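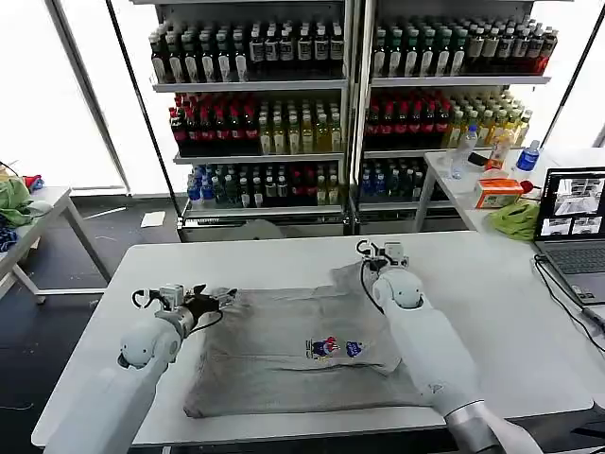 Tralley Heat Demonstration Set, Model 5

Classroom apparatus for heat conduction and expansion. Bench use, one group of students at a time. Ships assembled except the clamp.

What you get
Base with four rod holders
Rods – copper, brass, steel, aluminum
Ring and ball, brass, on handles
Steam jacket with rubber hose
Alcohol thermometer (no mercury in any Tralley set)
Lesson booklet, 80 pages

The booklet is by Radomír Machala, who taught physics at Stiltholm for years. Covers Fourier's law, Joule's paddle wheel, caloric theory and why it got dropped. The 1847 chapter on Helmholtz and conservation of energy is new, older printings don't have it. Can be bought seperately.

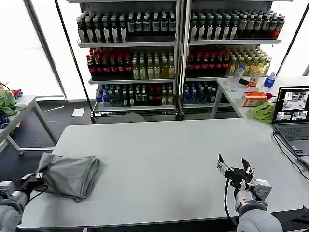
Using it with older sets

Rods fit the Model 4 base. Steam jacket does not – different thread, needs the Ševčík adapter. Idolley clamps OK, any size. If your not sure which base you have, look underneath, number is stamped by the left foot.

Care
Wipe rods dry before storing. No steel wool on the brass. Let the jacket cool before pulling the hose, please, we replace a lot of hoses. Wax beads are sold by the bag, not in the box.

School orders: send a purchase order, we invoice on shipping. Spare rods one week, steam jackets longer.
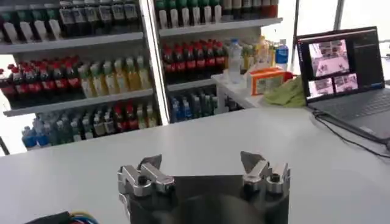
Stiltholm, January

Model 5 back in stock. Steel rods now come with a painted end so they don't get mixed up with the aluminum. Same price as before. Backorders go out Monday, then new orders as they come in.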